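4.2 Checking the tracking before you record

Dulline works out where each gripper is from its wide-angle camera and from the marker on the other gripper. Run this check at the start of each session and again after any restart.

1. Open Dulline and choose Session, then New.
2. Under Devices, confirm that both grippers show as connected.
3. Set the task name. Letters and numbers only, no spaces.
4. Hold the first gripper over the table and close it on a box.
5. Bring the second gripper in from the side with its marker facing the first camera.

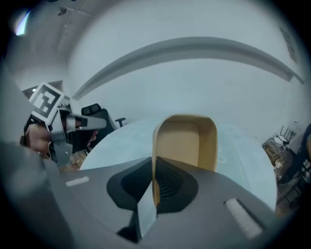 Soledad Insaurralde

The live view should show the box between the fingers and the whole marker, with its white border. A tilted marker is fine. Dulline draws a green outline on the marker when it has a fix and an amber one when it is guessing from earlier frames.

6. Hold both grippers still and press Zero. Wait for the tone.
7. Open and close each gripper fully. The width reading should follow without jumps.

Note: The raw view is curved, so table rims and wall mouldings look bent. Do not turn on Straighten while recording. The planner expects the raw view and applies the lens file itself.

Note: If the outline flickers, lower the exposure by one step and repeat step 6.

Caution: Do not cover the marker with your fingers or sleeve. If it is lost for more than 2 seconds, the recording is split and the second part has to be zeroed again.

Error 393 means the lens file does not match the camera. Load the right one from Settings, Lens, then restart Dulline.

Replay on the arm is covered in section 6.

Last changed Wed 19 February. Corrections to Facundo Pereyra.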